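La source de Mutthorpe

Mirna avait lu la brochure deux fois et n'en croyait pas un mot. L'eau de Mutthorpe, disait-on, guérissait l'insomnie, les verrues et le chagrin. Pour les verrues, elle voulait bien attendre de voir. Pour le reste, elle avait fait la route parce que sa sœur avait payé la chambre et que la chambre n'était pas remboursable.

L'homme qui tenait la source s'appelait Reece Lightfoot. Il avait des bottes trop propres pour un puisatier et une façon de baisser la voix au moment de donner les prix.

– 30 la bouteille, dit-il. Mais on ne paie pas l'eau, madame. On paie la descente.

– Et si je descends moi-même ?

– Il y a 238 marches.

– Vous les avez comptées ?

– Mon grand-père les a comptées.

Elle connaissait ce genre de grand-père. Le sien avait, paraît-il, serré la main d'un roi, puis de deux rois, puis d'un roi et d'un pape, selon l'âge de ceux qui écoutaient.

Elle descendit quand même. L'escalier sentait la pierre et le vieux savon. Lightfoot marchait devant avec la lanterne et racontait l'histoire du berger Binow, qui en 1176 avait perdu un agneau dans la faille et l'avait retrouvé trois jours plus tard, vivant, et plus gras qu'avant.

– Plus gras, répéta Mirna.

– C'est ce qui est écrit.

– Écrit où ?

Il fit comme si la lanterne demandait tous ses soins.

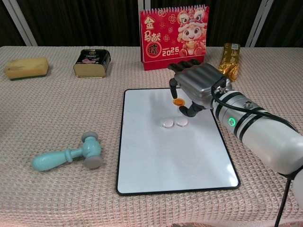
En bas, il n'y avait presque rien. Un bassin pas plus large qu'un évier, un filet d'eau qui sortait du rocher, une tasse en fer pendue à un clou. Elle s'était attendue à des ex-voto, à des cierges, à une petite caisse pour les offrandes. L'absence de caisse la mit mal à l'aise. Elle regarda derrière le rocher pour être sûre.

– Vous cherchez quelque chose ?

– Le tuyau.

Lightfoot rit, un peu trop fort pour l'endroit. Puis il s'assit sur la dernière marche, posa la lanterne entre ses bottes et dit que sa femme avait bu de cette eau tous les matins, d'août jusqu'à Noël, et que cela n'avait rien changé du tout.

Mirna attendit la suite. Dans une histoire de vendeur il y a toujours une suite, un médecin stupéfait, une lettre de remerciement. Il se grattait le poignet. L'eau coulait.

– Alors pourquoi vous la vendez ? demanda-t-elle enfin.

– Les gens remontent contents. Moi je ne sais pas pourquoi. Madame Tahiri, de la boulangerie, dit que c'est l'escalier. Ça leur fait le cœur.

– Et vous le croyez ?

– J'ai mal aux genoux, moi, à cause de l'escalier.

Elle décrocha la tasse. L'eau avait un goût de clou. Elle en but la moitié et versa le reste dans le bassin, en se disant qu'il le remarquerait et lui compterait peut-être la tasse entière.

La remontée fut longue. À mi-chemin elle dut s'asseoir, et lui aussi, deux marches plus bas, sans parler de Binow ni de l'agneau. Au-dessus d'eux la porte faisait un carré gris.

Cette nuit-là elle dormit neuf heures. Au matin elle appela sa sœur, qui voulut savoir si l'eau avait agi.

– J'ai marché, dit Mirna. Quand on marche, on dort.

– Mais tu en rapportes ?

Elle regarda la bouteille sur la table de nuit. Elle avait obtenu un rabais de 6, et elle soupçonnait encore Lightfoot d'avoir monté le prix en prévision.

– Une seule, dit-elle. Pour les verrues de ton mari.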